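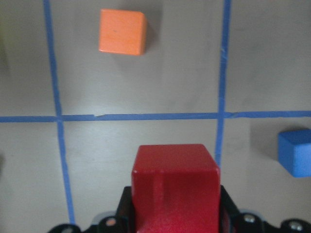 Fig. 1. Red wooden cube.

Section 7. Planning your room before the Skilside shelves go in

I've fitted these shelves in three houses now, and I still plan first. Do it on a table, with blocks for furniture, before you drill anything.

1. Measure the wall at skirting height, then again at head height. Mine was 387 cm at the bottom and a bit less at the top (old house!). Use the smaller figure.

2. Find the studs and pencil a light cross on each one. Check for pipes and cables too.

CAUTION: Never drill straight above or below a socket. If you're at all unsure, stop and ask an electrician.

3. Draw in the door swing and the radiator. I forgot the radiator the first time and had to take a whole bay down again.

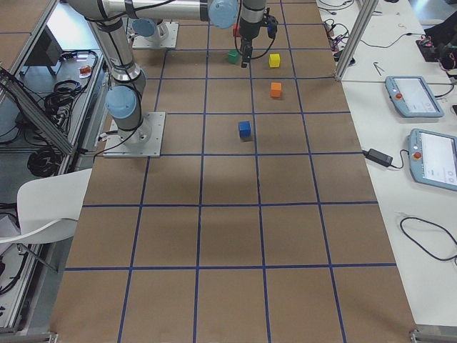 4. Leave 30 cm between the end bay and any door frame. My neighbour Ovidiu Buzatu went tighter than that and now he turns sideways to get to his coats.

5. Pick a scale and stick to it. I let one square stand for one bay — easy to read, and you can shuffle things about over a cup of tea.

NOTE: The tall bay comes to 137 cm before you add the feet, so check your window sill.
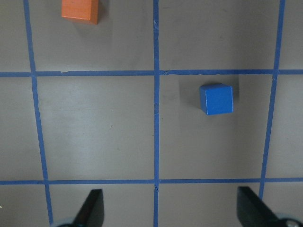 Fig. 2. Squares marked out in blue tape on a grey tabletop.

6. Copy the finished plan onto paper and keep it with the wall plugs. You'll want it for Section 8, where we put up the first rail.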